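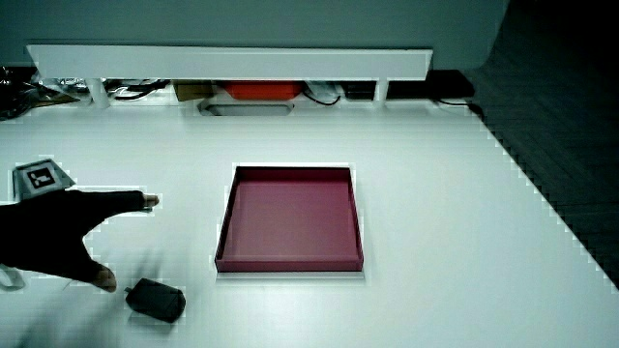 A red tray, a white table and a small black thing that isn't in the tray yet.

Home | Stories | Try It | Ask a Grown-Up | Puzzles

Why Do Grown-Ups Put Things in Trays?
By Eulalia Godoy, 23rd February

If you live with a grown-up, you've met a tray. It might be by the front door, full of keys. It might be on a desk, full of paper clips and one very old mint. You have probably been told to put something in it. You have probably put that something next to it and gone to have a snack.

So what is a tray for? It's a flat bit with a wall around it. The wall isn't even very high. A hamster could climb out while thinking about something else. But pencils are not as clever as hamsters, and for a pencil a low wall is plenty.

The wall does two jobs. The first is to stop things rolling. Put a marble on a bare table and it will go exploring, usually under the couch. Put it in a tray and it hits the side and has to stay.

The second job is harder to spot, because it happens in your head. A big table is a lot of places. If I tell you the remote is "on the table," you have to look over the whole table, including behind the cereal. If I tell you it's in the tray, you only have to look in one small square. The wall tells your eyes where to stop.

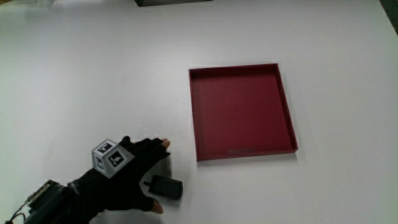 Color helps too. Your eyes are very good at noticing the one thing that doesn't match. A red tray on a white table practically shouts. A white tray on a white table mumbles, and you'll find it with your elbow.

But what about the thing you put inside? A black object on a dark red floor is a bit harder to see than a black object on a white one. Trays can't be good at everything. If you keep losing dark things inside a dark tray, put a sheet of pale paper in the bottom.

My neighbor Dardo Valdebenito says he has no need of trays, as he knows where everything is. Last November he spent 40 minutes looking for his glasses. They were on the table, just not on the part he was looking at.
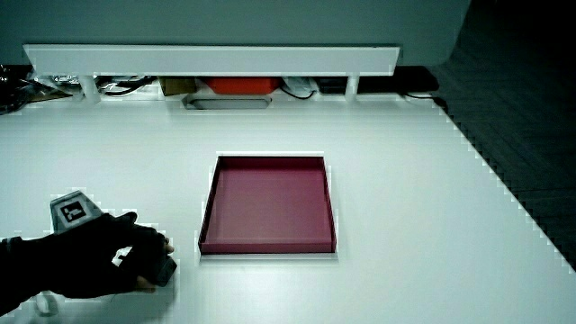 In the hand, near the tray. Near doesn't count.

Now for the bit that goes wrong. An empty tray looks tidy, and so people leave it that way. They set things down beside it – close enough to feel good about – and after a week there's a lovely clean tray in the middle of a heap. Scientists may have a name for this. In my house it's called "Chiến, come back here."

The trick is to put the tray where your hand already goes. If you drop your stuff on the left side of the desk every day, don't put the tray on the right and hope to become a new person. Move the tray. It's much lighter than a habit.

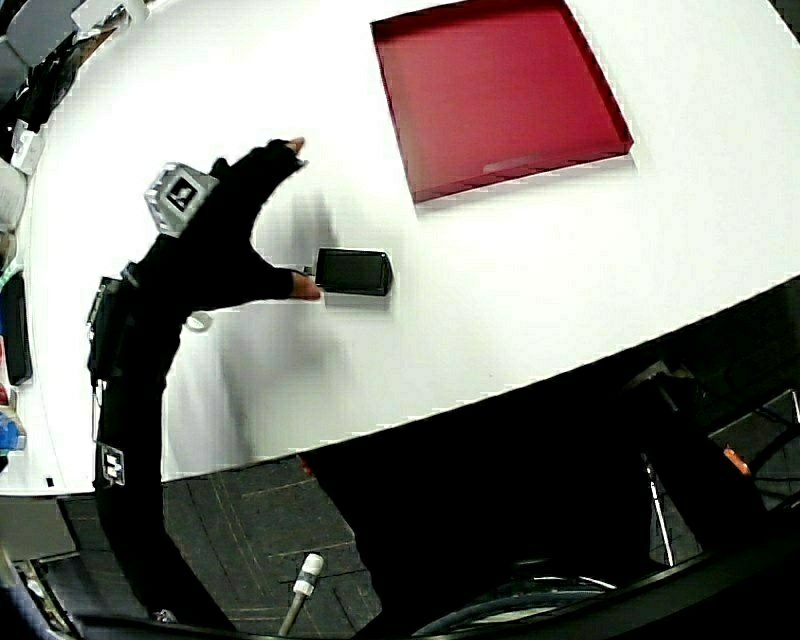
It also helps to choose one kind of thing for each tray. "Small stuff" is not a kind of thing. Give a tray that job and it will soon hold three dead batteries, a button and a raisin, and you won't want to put your hand in there.

Try It
You need a tray (a shoebox lid is fine), one small object and a friend with a watch.
1. Shut your eyes while your friend puts the object anywhere on a messy table. Open them and find it. Write down your time.
2. Do it again, but this time your friend has to put it somewhere in the tray.
3. Swap over, so your friend can complain about your hiding places.

Which was faster? If the messy table won, check that your friend wasn't pointing.

300 shares | 2 comments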